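Trenance Household Tasks Programme
Second interim report to the Brarari Fund
Reporting period: June to December

1. Purpose of this report

This report sets out progress made by the Trenance programme during the second half of the grant year. It follows the headings agreed with the Fund at the outset and should be read alongside the first interim report, which covered recruitment, the fitting out of the test kitchen and the choice of tasks. Spending against budget is reported separately in the finance return.

The Fund asked the programme to answer a plain question: whether machines now on sale, or close to sale, can carry out ordinary chores in the home and on the shop floor to a standard that a paying household or employer would accept. The position at the end of this period is that some single steps can be done well, a few short tasks can be done with supervision, and no complete chore on our list can yet be left to a machine for a full working day.

2. Summary of progress

Work continued on both strands. The household strand covers clearing a table, loading and emptying a dishwasher, putting away crockery and folding small linen. The shop-floor strand covers restocking a shelf from a tote, facing up products and returning misplaced stock. Simulated trials were completed for table clearing and crockery. Physical trials were completed for table clearing only. Linen was started later than planned and will run into the next period.

The partnership with Sosa, which operates the convenience stores used in the shop-floor strand, was renewed on the same terms. Dilov delivered the revised control software in September, one month after the date in the plan. The delay was absorbed by moving the simulated crockery trials forward.

3. Household strand

3.1 Table clearing

Table clearing was chosen as the first full task as it contains most of the difficulties found elsewhere in the kitchen. Items differ in weight and shape, they are left at awkward angles, and they may still hold food or liquid. For trial purposes the task was divided into four steps: finding the item, taking hold of it, lifting and carrying it, and setting it down in the correct place.

Finding the item is no longer the main source of failure when the table is lightly laid. Performance falls when items are stacked or nested, and it falls again when clear glass is present. The software supplied in September improved the handling of stacked plates but made no measurable difference to glass.

Taking hold of the item remains the weakest step. Flat plates must be tipped or slid to the table edge before they can be gripped. Bowls offer a rim, and a rim grip is usually the quickest choice, but it places the load to one side of the hand. A bowl held in this way may swing or turn as it leaves the table. With an empty bowl this is of little consequence. With a bowl containing soup or milk it amounts to a failed task, even where the bowl itself arrives safely in the sink.

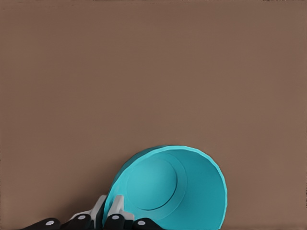
The programme therefore records two results for every attempt. The first is whether the item was moved to its destination. The second is whether a householder would regard the job as properly done, taking account of spills, knocks to other items and damage. The gap between the two results is wide for bowls and cups and narrow for cutlery trays and chopping boards. We recommend that the Fund treat the second result as the more useful guide to readiness, and it is the one used in the remainder of this report.

A total of 1,304 attempts at table clearing were logged in simulation during the period, followed by a physical series of 200. Simulation proved a fair guide to which grips were worth trying. It was a poor guide to slipping. Several grips that held reliably in software let go in the test kitchen when the crockery was wet or greasy, and the surface settings used in the model have since been revised. The physical series was also affected by worn finger pads, which were replaced part of the way through. Results obtained before and after the change have been kept apart in the data return.

3.2 Dishwasher and crockery

Emptying a dishwasher was found to be considerably easier than loading one. Clean items stand in known positions, and the machine can approach each of them from the same direction. Loading calls for judgement about what will fit where, and this judgement changes with every item added. In simulation the software filled the lower rack acceptably but left the upper rack half used, and it tended to place deep bowls facing upwards.

Putting crockery away was satisfactory for cupboards at counter height with the doors already open. Opening a cupboard door while holding an item was attempted in simulation and has been withdrawn from the plan for the present period. Staff in the test kitchen observed that most people put the item down first, and the task has been rewritten on that basis.

3.3 Linen

Preparatory work was limited to tea towels and pillowcases. The folding frame was installed in November and the recording equipment has been tested. No results are reported.

4. Shop-floor strand

Restocking trials took place in a closed training aisle provided by Sosa, outside trading hours. The machine was given boxed goods, tins and bagged snacks. Boxed goods were placed to an acceptable standard. Tins were placed correctly on the front row, but the machine frequently failed to push earlier stock to the back or to bring older stock forward. Date rotation is a legal and commercial necessity for many lines, and a restocking service without it would have little value to a store. Bagged snacks were crushed often enough that the trial was stopped.

The aisle was also used to study working speed. A trained member of staff fills a bay much faster than the machine does. Store managers consulted by the programme did not regard this as decisive in itself, as a slow machine may work through the night. They attached greater weight to the number of times a person would have to be called. At present a call is needed so frequently that one member of staff would have to remain close by for the whole shift, and the labour saving would be small.

Returning misplaced stock was not attempted. It depends on product recognition work which Dilov expects to deliver in the spring.

5. Safety and conduct of trials

There were no injuries. Breakages were confined to crockery and were within the allowance. One unplanned stop occurred in the training aisle when the arm came to rest against a shelf edge; power was cut by the operator and the shelf was not damaged. The operator instructions were amended, and the stop button was moved to a position that can be reached from both ends of the aisle.

Householders who took part in the viewing sessions gave written consent. Their comments have been useful. Many were untroubled by slowness but were unwilling to have a machine handle items of sentimental value, and several asked how the hand itself would be cleaned. The second point had not been given enough attention in the original plan. Washable covers are now being tried, although they reduce grip and may require a further change of pad.

6. Assessment against objectives

Objective one, the completion of simulated trials for two household tasks, has been met. Objective two, the completion of physical trials for the same tasks, has been met in part, with crockery outstanding. Objective three, a costed opinion on shop-floor restocking, has been deferred to the final report so that it can take account of date rotation.

In the view of the programme, emptying a dishwasher and filling shelves with boxed goods are the two chores closest to practical use. Clearing a table after a meal is further away than we had expected at the time of application. The remaining obstacles lie chiefly in grip, wet surfaces and the handling of open vessels with contents, and progress on them is likely to depend as much on the design of the hand as on software.

7. Risks

The principal risk to the timetable is the supply of replacement hands. The current supplier quotes a long lead time and the programme holds only one spare. A second source has been approached. There is also a risk that the training aisle will be needed by Sosa for its own staff during the spring, in which case evening sessions would be shortened.

The earlier risk concerning late software has been reduced but remains open.

8. Plans for the next period

Physical crockery trials will begin in January, using the revised pads. Bowls and cups will be tested empty and then with a measured quantity of water, and a two-sided grip will be compared with the rim grip across 100 paired attempts. Linen trials will follow. On the shop floor, work will concentrate on date rotation for tins.

The Fund is asked to note the contents of this report, to approve the deferral of objective three, and to agree that the unspent travel allowance be moved to the equipment line to meet the cost of a further spare hand.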